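Carkdale Guest House – Our Rooms and Linen

Welcome to our gallery. We are a small guest house in Carkdale with 6 rooms, and each room has its own bedding. Many guests write to us and ask where the covers come from, so we collected the answers on this page. We bought most of them from Indotel, and a few were sewn for us by the Hamik workshop. All are washed in the house.

Room Ra

The first room at the top of the stairs, the one with the morning sun. In June the light comes in before 6, so please close the curtains if you like to sleep long.

The duvet cover in Ra is patterned, with a large panel in light turquoise. The fabric has a fine texture which you can feel with your hand. We do not iron it very flat – soft wrinkles are fine for us, and it is nicer to sleep in. 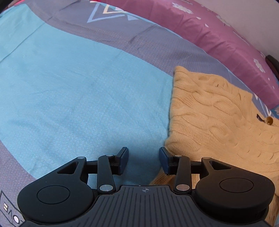 Washing and care

We wash the colored covers at a low temperature and always inside out. The turquoise one goes alone the first two times. After this it can go together with the blue towels. We dry everything on the line behind the kitchen, and in winter on the racks in the attic.

Spare linen

Every room has a second blanket on the upper shelf of the wardrobe. If you are still cold, please ask at the desk until 10 in the evening. For children we have smaller duvets, filled with cotton.

Buying a cover

The Hamik workshop accepts orders from our guests. A single cover takes three weeks, a double one a little longer. Please write the name of the room in your message, so they know which fabric you mean.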